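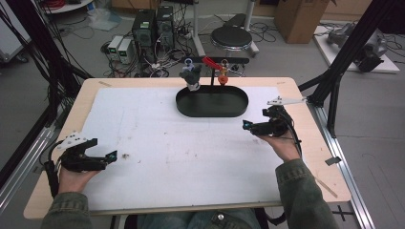

Mi mesa: el tablero blanco y la bandeja negra del fondo

Inicio > Hogar > Orden y limpieza > Preguntas Entrar Buscar

Tablero blanco con manchas y un peluche encima, ¿cómo lo limpio?

Hola a todos! Tengo una mesa de madera clara con un tablero blanco encima y me encanta, pero ya está llena de roces grises y motitas. Me da miedo frotar y dejarlo peor. Además quiero dar un repaso al peluche pequeño, el de la capucha negra y la cara blanca. ¿Qué usáis?
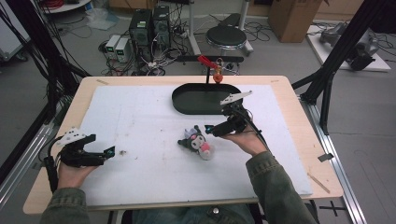
Respuesta 1 (3 votos)

¡Qué peluche más mono! Para el tablero, paño de microfibra apenas húmedo y una gota de jabón neutro, siempre en pasadas largas. Si es espuma, nada de estropajo ni alcohol, que se come la superficie. Las rayas que parecen de lápiz salen genial con goma blanca blanda. Yo tengo uno de Rutwood desde octubre y lo repaso los miércoles, queda estupendo. La bandeja, al fregadero y listo.

El peluche lo haría a mano, con agua fría y cepillo de dientes suave, empezando por lo blanco para no arrastrar pelusa oscura.

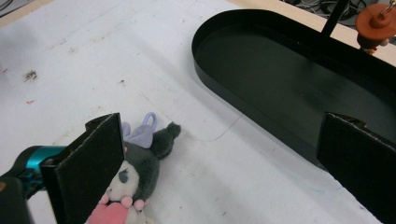

Respuesta 2

goma de borrar, sí. y si no, le das la vuelta al tablero y a correr

Respuesta 3 (3 votos)

Me apunto lo de la goma! Con el peluche, ojo al rosa: prueba antes en una esquinita con un bastoncillo, a mí uno me destiñó. Sécalo a la sombra y luego péinalo, queda como una nube.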